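The Bottle Problem at Zasadora

Packing small bottles into a tray is dull work, and for a robot it is still unreliable work. The trouble is seldom the grasp itself. A bottle lying on its side has to be found, picked up, turned and set down in a slot with little clearance, and an error of a few millimeters at the start tends to come back at the end.

Zasadora, a lab that studies manipulation, has spent the past year on a method it calls Javeck. The idea is modest. Two cameras watch the same job. One is fixed and sees the whole table. The other rides at the wrist and sees only what is near the fingers. Older systems usually pick one as the authority and use the other as a check. Javeck lets the weight move between them while the arm is in motion.

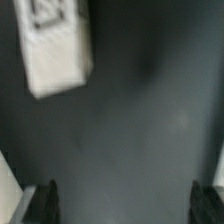

The wrist view has a known weakness. At some heights it is too blurred to give a usable marker reading, and a filter that trusts it anyway will pull the arm off course. Javeck scores each wrist image for sharpness before it reaches the controller. Below a set threshold, the fixed camera carries the full estimate. Above it, the wrist camera takes over in steps, so the arm does not jump when the source changes.

The score costs little to compute. It looks at contrast along the edges of a marker candidate and at whether the border closes. If the border fails to close, the reading is thrown out, even when the code inside could be guessed. An earlier version kept those guesses. It was faster on paper and dropped more bottles. 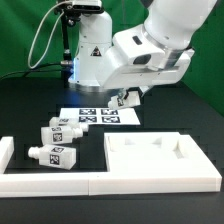
Calibration is the other half of the work. The fixed camera is registered to the arm through a sheet of printed markers on the table, and the bottles carry tags of their own. A tag gives position and rotation together, so the planner knows which way a neck points before the arm commits to an approach. The tray parts are 3D printed, and the lab reprints them when the slot geometry changes.

In the July trials the method was compared with a fixed-camera baseline over 40 placements for each. The baseline missed three. Javeck missed two, a difference too small to mean much. The more useful result was time: placements under Javeck took roughly 2 seconds less, mostly because the arm no longer stopped above the slot to take a second reading.

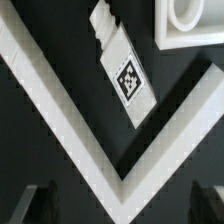
A tagged block inside a V-shaped piece, seen from the wrist camera at Zasadora.

Tags remain the obvious limit. A factory will not put a printed code on every bottle, and the team's paper says so in its first section. A version that fits the bottle's outline instead is being tested on software from Irkico, but its rotation estimates drift when one white part overlaps another. Lighting is a second limit. The sharpness threshold was tuned for one room, and moving the rig to the Dalgleish building meant tuning it again.

The code and the trial logs were posted on 22 August 2021. The logs include the missed placements, with the sharpness score stored for each wrist image.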